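Chapter 7
Judging a Result from Its End State

7.1 Why the End State Matters

A method for teaching a robot arm to move household goods is usually reported as a single success rate. The rate is easy to print and hard to interpret. Before it can be compared with any other rate, the reader must know what was counted as a success, who or what did the counting, and at which moment of the trial the count was made.

This chapter uses the Tendonel study as its running case. The task set is small: fruit is moved between a basket on a table and the open compartment of a refrigerator beside it. The policy receives head camera views and a one-line instruction. It was trained on 2,000 demonstrations and tested on 353 trials, each with a limit of 60 seconds.

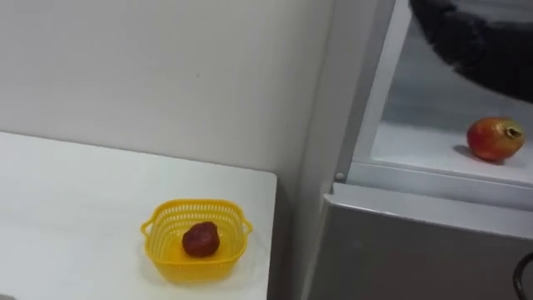 Instructions in the set name an object and a destination. They do not name a grasp, a path, or an exact resting point. A trial is therefore scored on a relation (object in basket, object on shelf), and any position that satisfies the relation is accepted. Two consequences follow. First, the score says nothing about how close the arm came to the shelf lip or to the compartment wall. Second, an object that is already at its destination when the trial begins would score as a success with no motion at all. The start state must be logged together with the end state, and the two must be scored by the same rule.

The Zorden protocol, used in Chapter 5 for drawer tasks, took the last camera view before the time limit as the end state. For shelf tasks this is not enough. The arm may still be inside the compartment and may hide the object, or the object may be held in place by the fingers. The Tendonel study adds a retreat condition: scoring is done on the first view in which no part of the arm is visible. Trials that reach the limit without such a view are marked as failures. There were 46 of these, and they are listed apart from failed placements.

A relation can be checked from one view only if both of its terms are visible. For the shelf tasks this means the basket floor and the shelf surface must both be in sight, with any two objects on the shelf far enough apart to be told from each other. 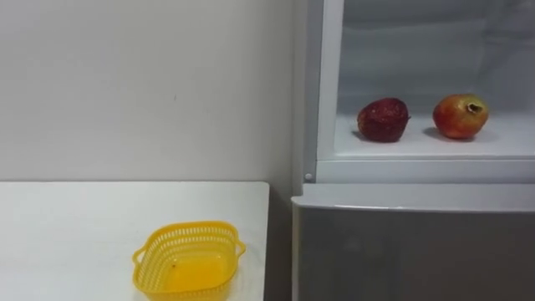

7.2 Sources of Scoring Error

Scoring errors fall into two classes. In the first, the scorer misreads the view: an object behind the basket rim is taken as absent, or a shadow is taken as contact. In the second, the view is read correctly but the rule is incomplete. The Hegde rule, discussed in Section 7.3, deals with the second class by requiring that all objects not named in the instruction keep their starting relation. The Ivmont data, scored without this requirement, are treated in Section 7.4.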